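Bread, lids and small plates: a talk with the cook behind Limis

July 23, 2019

I should say up front that I'm a terrible snacker. I eat crackers over the sink and call it lunch. So when I got the chance to talk with the woman behind Limis, a little snack-plate business in Westum, I went in with a lot of questions and (I admit it) an empty stomach.

She started Limis with one regular order, a mid-morning plate for an office down the street from the Demissie bakery. Now she puts together plates for meetings, book groups, kids' parties and one very loyal chess club. We talked for most of a morning, and I came home with four pages of notes, half of them about bread.

I asked how she decides what goes on a plate, figuring I'd hear something about color or seasons. Nope! "I start with whatever bread I have," she said. "If it's a soft loaf, the rest of the plate has to have some crunch. If it's got a hard crust I go softer with everything else. I don't think about looks until the end, and sometimes I forget to."

Her everyday loaf comes from Demissie, a plain white one with a golden crust. She's tried fancier. She went through a long stretch of seeded rye and got the slices back with the seeds picked off, which made her laugh and then made her quit buying it. "People want toast that tastes like toast," she said, and I couldn't argue with that.

We got onto keeping things fresh, and that's where she really got going. She has opinions about plastic bags, about jar lids, about where a loaf should sit, about people who leave the heel out on the counter.

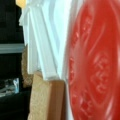 Twist the bag, she told me, and tuck the twist underneath, and you'll get another day out of the loaf without any clip or tie. She used to own a whole drawer of clips. They all cracked, or they walked off with somebody's potato chips, and she got tired of buying more.

What about the fridge? I keep my bread in the fridge, and I said so, and I got a look. "It goes stiff," she said. "If you're going to toast it anyway, fine, do what you want. But for a sandwich? Please don't." The freezer she's all for. She slices first, freezes what she won't get to in 2 days, and toasts it straight from frozen.

Lids are her other subject. She likes a wide screw lid because she can get her whole hand into the jar, and she's bad about throwing any of them out. Her sister-in-law once sent her a box of jars from a place called Cloltano that was closing down, and she's still matching lids to them. "I have more lids than jars," she said. "I don't know how that happens. I've never bought just a lid in my life."

I wanted to know about sizes, too, since the Limis plates are on the small side. She uses an ordinary round plate and keeps the pieces apart, out toward the rim, so nothing gets soggy from its neighbor. A cookie shouldn't touch anything with juice in it. Neither should toast, and she'll move a tomato to the far side of a plate to protect one slice. Anything that's going to be eaten first, or that she wants a person to taste alone, gets its own little bowl.

"The bowl is for the thing you'd miss," she said. I asked her to explain that one. "Well, you put down four things and everybody grabs the cookie. Then they're full. So if I've got a nice bite of something, I put it in a bowl right in front of you, and you'll eat it because it's there." I tried this at home on my own family and it worked on everyone but the teenager.

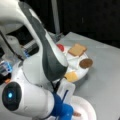
Toast and a cookie on the round plate, one small bite in the bowl.

Her biggest order so far was 100 plates, for a school open house last August. She doesn't recommend it. The toast had to be done last and all at once, and she had 30 minutes to do it with 2 toasters, and one of them only browned on one side. "So I flipped every slice by hand," she said. "I smelled like toast for a week. My dog loved me."

Would she do it again? She thought about it for longer than I expected — then said yes, but with rolls.

I asked about cookies, partly because I'd been thinking about them the whole time. She bakes her own, plain and round, and takes them a shade darker at the edge than most recipes tell you to. The middle stays softer that way, she says, and they hold up better next to other food. She doesn't ice them. She did once, for a birthday, and the icing got on the cheese.

Before I left I asked what she eats when it's just her at home and no order to fill. I was hoping for something I could copy. "Toast," she said. "Butter. Standing up."

Limis takes orders by phone in Westum, mornings only, and she asks for a couple of days' notice if you want cookies. If you stop at Demissie for the white loaf, go early. I went after lunch and got the last one, and it was a little squashed.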